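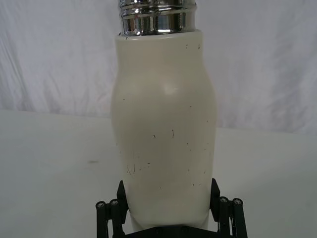 Taler Words Desk – Lexicon Group

# Nonance: a list of kitchen and table words

6 min read

Nonance is a word list with opinions. It holds 2,502 entries for things people keep in kitchens and put on tables, each with the name a shop would use and the name a household would use. The two agree less often than you might hope. A shop sells a vacuum flask. A household asks where the coffee thing went.

## What you get

One file, `nonance.csv`, in UTF-8. There used to be a second file of corrections to the first. It has been merged, and we don't talk about it.

Columns:

- `id` – a number that stays the same between releases
- `formal` – the catalog word
- `casual` – what gets shouted from the next room
- `region` – blank if everybody says it
- `note` – free text, sometimes too free

An entry may have several casual names, separated by semicolons. "Trivet" has more than any of us expected, and most of them amount to "the hot pan thing."

## Where the words came from

The first 500 entries were typed up from Zolasari, a paper glossary that lived in our office until the binding gave out. The rest came from letters, reader forms and a long argument about pitchers and jugs. Mfinanga, our sister project, lent us its region codes, so please use theirs and resist making new ones.

We left out brand names, even where a brand has eaten the ordinary word. This costs us some accuracy and saves us a certain kind of mail.

## Known problems

- 78 entries have no casual name. Either everyone is very correct about fish kettles or we asked the wrong people.
- "Carafe," "decanter" and "bottle" overlap badly. The notes try to sort them by neck, stopper and what goes inside, then give up on wine.
- Spelling is American in `formal` and whatever the sender wrote in `casual`. Please don't fix it.
- Region codes are thin outside big cities.
- "Doodad" appears under 6 different ids. All of them are right.

## Using it

Open it in any spreadsheet program, but turn off automatic dates first. "March" is not in the list and we would like to keep it that way. For code, read every column as text, including `id`, which has leading zeros.

The list suits search boxes, crossword setters and people translating recipes. It is a poor guide to safety labels or customs forms, where "the pointy one" will not get you far.

## Changes

The November release adds teapots by part (lid, spout, knob) and drops "utensil, misc.," which had been hiding a great deal. Ids of dropped entries are not reused.

## License

Free to copy and change. Keep the name Nonance on unchanged copies, and pick another for yours.

Related

- Mfinanga region codes
- Zolasari: scans and page index
- How to send us a word

Contact the Lexicon Group | © Taler Words Desk | Back to top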